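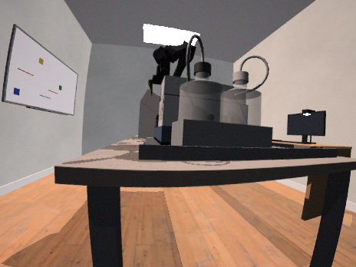
Figure 3. Long table with a black tray and a gray holder.

3. Preparing a film for the Tinemer screening room

Tinemer lets a festival programmer watch your film without ever meeting you, an arrangement most parties prefer. Set aside an evening for the steps in this section. The upload takes most of it, and the synopsis takes the rest.

3.1 Create the entry

1. Sign in and choose New Title from the left menu.
2. Type the title exactly as it appears on screen. If your opening credits misspell it, now is the time to find out.
3. Enter the running time in minutes, end credits included. A 112-minute film entered as 90 will be scheduled as 90, and the lights will come up accordingly.
4. Paste the synopsis. The limit is 4000 characters, spaces included. Programmers have asked us to say that this is a limit and you are under no obligation to reach it.

Note: Director's statements go in the Extras tab. Several people have tried the Cast field. 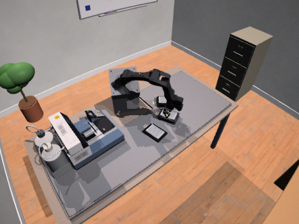
3.2 Upload the screener

1. Choose Add File and select your screener.
2. Leave the browser tab open until the bar turns green. Closing the laptop lid counts as closing the tab.
3. Play the first minute and the last. Check that both have sound, preferably the sound you mixed.
4. Add the subtitle file and pick its language from the list.

Caution: Replacing a screener resets its viewing history. The programmer who had almost finished your film will be sent back to the beginning, and may not go.

Error 1143 means the subtitle file runs longer than the picture. Error 1352 means the password has expired. For anything else, write to Hermine Bachmann at the Tinemer help desk and include the title of the film. "My feature" will not narrow it down. 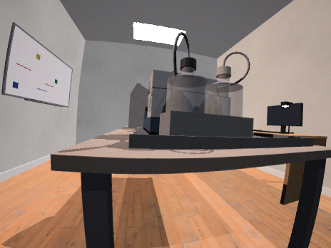
Can I change the running time after I have submitted the film?
Open the entry, choose Request Edit and enter the new figure. The festival has to approve it before it shows in the schedule, so keep cutting to a minimum once the catalog has gone to print.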